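[메일링 리스트] Re: 카릴류 공개일 다녀오신 분 계신가요

인쇄하기 | 이메일로 보내기

보낸 사람: 임이안 (Yi-an Lim)
받는 사람: 자동화 실무 모임 리스트
날짜: 2025년 7월 19일 토요일

Tomás Simões 님이 쓰신 글:

> 안녕하세요. 카릴류(Carrilho)에서 이번 주에 공개일을 한다고 들었는데
> 저는 출장이 겹쳐서 못 갑니다. 혹시 가시는 분이 있으면 세 가지만
> 알아봐 주실 수 있을까요.
>
> 1. 시연이 미리 짜 둔 동작인지, 현장에서 물건 위치를 바꿔도 되는지
> 2. 작업 하나를 새로 가르치는 데 얼마나 걸리는지
> 3. 우리처럼 작은 작업장에 한 대만 들이는 것도 상담이 되는지
>
> 작년에 메스테트스테드(Mestetstead) 쪽 전시를 보고 왔을 때는 유리벽
> 너머로만 볼 수 있어서 별로 얻은 게 없었습니다. 이번에도 그런 식이면
> 다음 회차도 굳이 안 가려고 합니다.
>
> Tomás

Tomás 님, 그리고 리스트 여러분 안녕하세요.

다녀왔습니다. 질문하신 순서대로 적되, 가는 길과 진행 방식을 먼저 씁니다.

장소는 카릴류 본관이 아니라 뒤쪽 별동 2층이었습니다. 안내 메일에는 본관으로 되어 있어서 저를 포함해 여러 명이 정문에서 한 번 돌아갔습니다. 차로 가실 분은 처음부터 후문 주차장에 대는 편이 낫습니다. 접수처에서 들은 등록자는 62명이고, 조를 나눠서 오전과 오후에 돌았습니다. 저는 오전 두 번째 조였습니다.

처음 30분은 회사 소개였는데 대부분 홈페이지에 있는 내용이라 생략합니다. 그다음이 시연실이었습니다. 설명은 Leonor Vieira 님이 했고, 조작은 Glória Sequeira 님이 맡았습니다. 유리벽은 없었습니다. 바닥에 노란 테이프로 선을 그어 놓고 그 바깥에서 보게 했고, 선에서 작업대까지는 두 걸음 정도입니다. 팔이 멈춰 있을 때는 허락을 받고 선 안으로 들어가서 볼 수도 있었습니다.

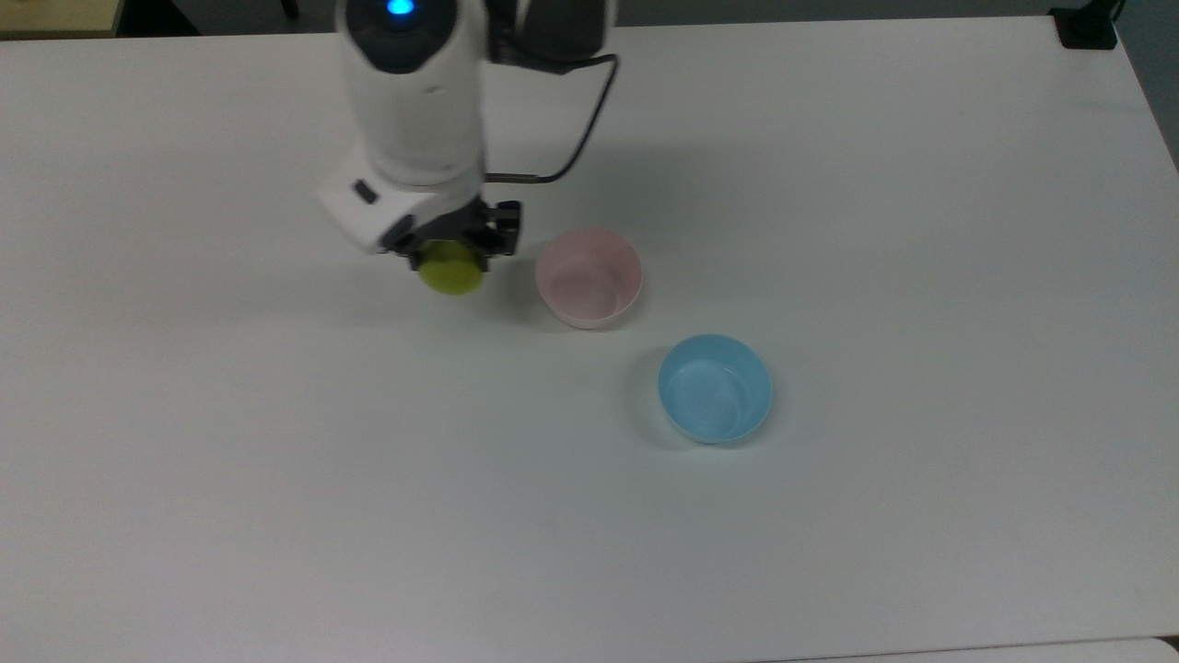
1번 질문부터 답하겠습니다. 물건 위치는 바꿔도 됩니다. Vieira 님이 시작 전에 참가자 한 명을 불러서 직접 놓아 보라고 했고, 그 뒤로도 매번 다른 사람이 위치를 정했습니다. 과제는 단순합니다. 흰 작업대에 분홍색과 하늘색 그릇을 하나씩 두고, 그리퍼로 연두색 공을 집어서 지정한 그릇에 넣는 것입니다. 그릇이 둘이라 어느 쪽에 넣을지를 시작 직전에 말해 줄 수 있고, 그래서 정해진 동작을 재생하는 것과는 구별이 됩니다. 다만 그릇을 작업대 앞쪽 모서리 가까이에 놓는 것은 안 된다고 했습니다. 이유를 물었더니 그 자리는 학습할 때 넣지 않았다고 합니다. 이 부분은 솔직하게 답해 줘서 좋았습니다.

성공률도 물어봤습니다. 같은 주에 내부에서 돌린 시험이 389회이고, 그중 실패가 19회라고 합니다. 실패의 대부분은 공을 집는 단계에서 나왔고, 일단 집은 다음에 그릇을 잘못 고른 경우는 드물다고 했습니다. 이 숫자는 구두로 들은 것이고 자료로 받지는 못했습니다. 우리 조가 보는 동안에도 한 번은 공을 놓쳤고, Sequeira 님이 공을 다시 놓고 처음부터 돌렸습니다.

2번, 새 작업을 가르치는 시간입니다. 이 과제에는 사람이 원격으로 팔을 움직여서 만든 시범이 141개 들어갔다고 합니다. 시범을 모으는 데 이틀, 학습과 점검에 하루를 더 썼다는 설명이었습니다. 공을 다른 물건으로 바꾸면 어느 정도 다시 모아야 하느냐는 질문도 나왔는데, 크기가 비슷하고 단단한 물건이면 적게 들고, 천이나 봉지처럼 모양이 변하는 것은 사실상 새 과제로 봐야 한다고 했습니다. 우리 쪽에서 하려는 부품 분류는 앞의 경우에 가깝지만, 납작한 와셔가 섞여 있어서 그대로 되지는 않을 것 같습니다. 와셔 이야기를 했더니 그리퍼 손가락 끝을 바꿔야 할 거라는 답을 들었습니다.

속도는 느립니다. 공 하나를 집어 그릇에 넣기까지 사람이 하는 것보다 몇 배는 걸립니다. 공개일이라 일부러 속도를 낮췄다고 하는데, 평소 속도로 돌리는 것은 보여 주지 않았습니다. 소음은 거의 없었습니다. 옆 사람과 보통 목소리로 이야기해도 지장이 없었습니다.

3번, 한 대만 들이는 경우입니다. 카릴류는 직접 판매를 하지 않고 소규모 작업장 상담은 프로키어(Prokier)로 넘깁니다. 프로키어에서 나온 Ross MacLeish 님과 잠깐 이야기했습니다. 한 대도 상담은 받지만 설치 전에 현장 방문을 반드시 한 번 하고, 방문비는 계약이 되면 빼 준다고 합니다. 가격표는 없었고 견적은 방문 후에 낸다고 했습니다. 임대도 가능하냐고 물었는데 그건 확인해서 메일로 알려 주기로 했습니다. 아직 답은 못 받았습니다.

그 밖에 적어 둘 것들입니다.

- 전원은 일반 콘센트 하나로 된다고 합니다. 압축 공기는 필요 없습니다.
- 작업대는 바닥에 고정하는 것을 권한다고 했습니다. 우리 2층 바닥에 앵커를 박을 수 있는지는 건물 쪽에 따로 물어봐야 합니다.
- 조명이 바뀌면 성능이 떨어질 수 있다고 합니다. 창가 자리는 피하라는 말을 두 번 들었습니다.
- 질의응답은 20분으로 잡혀 있었는데 앞 조가 늦어져서 10분 만에 끝났습니다. 물어볼 것이 많은 분은 오후 마지막 조로 신청하세요.

점심은 나오지 않습니다. 별동 1층에 자판기만 있습니다.

다음 회차는 카스토네크(Kastoneck) 분소에서 한다고 들었지만 날짜는 아직 안 정해졌습니다. 그쪽에서는 상자에서 꺼내는 작업을 보여 줄 예정이라고 하니, Tomás 님께는 이번 것보다 그쪽이 더 맞을 수도 있겠습니다. 공지가 나오면 리스트에 올리겠습니다.

현장에서 받은 안내 책자가 두 부 있습니다. 필요하신 분은 저에게 따로 메일 주세요. 임대 건은 MacLeish 님 답이 오는 대로 이 글타래에 이어서 쓰겠습니다.

임이안 드림

이 글 인쇄 | 이 글을 이메일로 전달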